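Last tidied up in March. Most of these came in by post or were asked across the table at the Owino meet-ups, and I've kept the wording close to how people put them. If yours is missing, write in, I love getting them!

# Black clothes: the questions we get most

### Why do my black clothes go different colours from each other?

My favourite question, so it goes first. There is hardly any such thing as plain black dye. Most blacks are a mix, or a very dark navy, brown, green or purple piled on so thickly that your eye gives up and calls it black. As the dye wears away, the colour underneath starts to show. That's why one old T-shirt turns rusty and another turns a lovely inky blue, even if they were the same shade on the rail.

Try putting a drop of water on the edge of a white coffee filter over a dot of black felt-tip and watch the colours creep apart. It's the same sort of thing and it takes two minutes (children adore it, and so do I).

### What does the most damage, washing or sunlight?

Depends on the garment. For jeans and T-shirts I'd say washing, and mostly the rubbing. When cotton rubs against cotton in a drum, tiny broken fibres stand up from the surface. They scatter light and the whole thing looks grey and dusty even though plenty of dye is still in there. For a coat that hangs by a window, it's the sun, and you'll see it along the shoulders first.

### So how should I wash them?

- Inside out, zips closed, buttons undone.
- Cool, 30 degrees or lower, on a short cycle.
- Liquid detergent. Powder is fine on a warm wash but it can leave pale specks on a cold one.
- No bleach, and check the packet for "brightening" or "whitening", which usually means there's some in there or something that glows under daylight.
- Don't cram the drum. You want room for the water to get through.

A spin at 800 is plenty for most things. I use it for everything except towels and the clothes don't come out looking as if they've been sat on.

### Do the special detergents for dark clothes work?

Some do a bit. The useful ones contain an enzyme called cellulase, which nibbles away those tiny broken cotton fibres I was going on about, and the cloth looks darker and smoother afterwards. It does nothing for polyester or wool, and over many washes it does thin the cotton slightly. I keep a bottle and use it every so often on things that look dusty.

### Does vinegar "set" the colour? What about salt?

No, sorry! I wanted this one to be true as well. The dye in a shop-bought garment was fixed at the factory, or it wasn't. A bit of vinegar in the rinse may help carry off leftover detergent, so things can look cleaner, and I suspect that's how the story keeps going. Salt helps dye move into cotton in a dye bath, which is a different job. It can't fix dye that's already on the cloth.

If something new is bleeding badly, wash it alone a few times until the water runs clear.
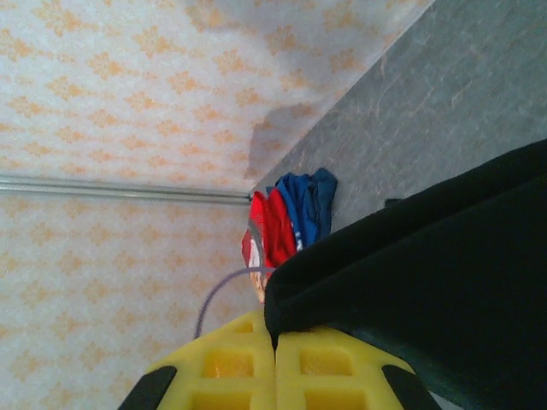

### How do I get rid of fluff?

Start before the wash. Give things a good shake out of the window, empty the pockets (tissues, always tissues) and keep black things well away from towels, fleece and anything that sheds. Wool pulls in fluff like nothing else.

For what's left, a damp rubber glove stroked in one direction beats every sticky roller I've tried. The fluff rolls up into little sausages and you just pick them off. It works on sofas too, and on the inside of the car.

### White deodorant marks?

Rub them with a dry bit of the same garment, hem against mark. Most will lift. If a mark has been through the wash a few times and gone stiff, soak it in warm water with a little washing-up liquid for an hour and work at it with a soft toothbrush, from the inside.

### What about shiny patches?

Those come from an iron that was too hot, or from years of sitting. On wool you can often bring the surface back: lay a damp cloth over the patch, hold the iron just above so that steam goes through, then brush while it's still warm. On polyester the fibres have partly melted and I'm afraid that's that. Iron black things inside out and you'll never have to think about it again.

### Can I dye a faded garment black again?

Yes, and you should try it, because it's the most fun you can have with a bucket! Look at the label first, since everything hangs on what the cloth is made of.

| Fibre | Will it take black at home? |
|---|---|
| Cotton, linen, viscose | Very well, with ordinary fabric dye or fibre-reactive dye |
| Silk | Well, but go gently with heat |
| Wool | Well with acid dye. Bring it up slowly and don't stir too much or it felts |
| Nylon | Nicely with acid dye |
| Polyester | Only with special dye and a pan kept very hot |
| Acrylic | I've given up |

Blends come out somewhere in between. A cotton and polyester mix will end up charcoal, often a soft and rather beautiful one. The stitching is nearly always polyester and keeps its old colour, which on a faded black garment hardly shows at all.

### How much dye do I need?

More than you think. Black needs twice what other colours need, sometimes more. Weigh the garment dry and follow the packet's figure for black. A T-shirt of mine came to 156 grams, and the packet that promised to do two shirts in navy did just the one in black.

Then there's water. The cloth has to move about freely, so use the biggest bucket you own, and wet the garment right through before it goes in. Dry cloth soaks up dye in patches.

### Mine came out purple. What went wrong?

Probably too little dye, too little time, or water that had cooled before you started. Black mixes contain several dyes which take up at different speeds, and if you pull the cloth out early you only get the quick ones. Leave it for the full time, even if it looks black after ten minutes. Wet cloth always looks darker!

You can put it through again. Andor Magyar dyed a linen jacket three times last winter and wore it to the Juler evening, and it's the deepest black I've ever stood next to.
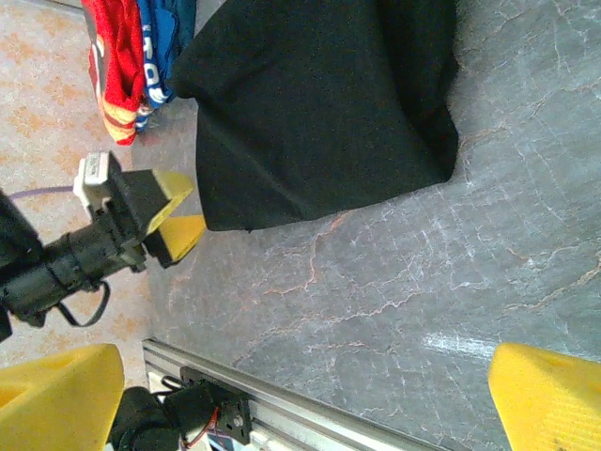 *Tirari*, issue 39

### Can you get black from plants?

You can, and it's a gorgeous rabbit hole. The old way is tannin plus iron. Oak galls, tea, acorn cups, walnut husks and pomegranate skins are full of tannin, and when you move the cloth into a weak iron bath it darkens while you watch. I squealed the first time. On its own this gives greys and brown-blacks. For something deeper, people have long dyed over indigo, or used logwood with iron.

Go lightly with the iron. Too much makes cloth brittle, and it's especially hard on silk and wool. Keep your dye pans for dyeing only, wear gloves, open a window, and store iron solutions well out of reach of children and animals.

### Is it true that black clothes are hotter in the sun?

Black cloth does soak up more sunlight than white cloth does. What you feel underneath depends a lot on the cut and the breeze. A loose, thick black robe can be perfectly comfortable in the desert, as the heat stays near the outside and air moves up through the middle. A tight black T-shirt at a bus stop is another matter.

### How do I tell black from navy in a dark bedroom?

Take them to a window. Failing that, hold the two together under the torch on your phone and lean one against the other; you'll see the blue at once by comparison, where you'd never see it in one on its own. Valentin Pană sews a stitch of white cotton inside the waistband of everything navy, and I've copied him shamelessly.

### Should I dry them outside?

Please do, in the shade and inside out. A tumble dryer rubs the cloth all over again, and the fluff in the filter is your jumper leaving you bit by bit. If the only line you have is in full sun, bring things in as soon as they're dry.

### How often should I wash black jeans?

As seldom as you and your friends can bear. Sponge off marks, hang them by an open window overnight, and wash when they're dirty or smell. I don't believe in the freezer trick. Most of the bacteria just have a nap in there and wake up again when the jeans do.

### I've got moth holes in a black jumper. Is it worth mending?

Yes! Black is the kindest colour for mending, as the stitches vanish. Work in daylight, or slip a sheet of white card inside so you can see the holes properly. Use wool thinner than the jumper's own and go well past the edge of the hole. Wash or freeze the jumper before it goes back in the drawer (the freezer does work on moths, two weeks in a sealed bag) and hoover the drawer, corners included.

### Where can I read more?

Our dye notes are in the back numbers, and letter 247 in the readers' box is a wonderful long one on walnut husks, with swatches. The Zonivik reading shelf has a copy you can handle. Wash your hands after the swatches, as a couple of them still come off on your fingers.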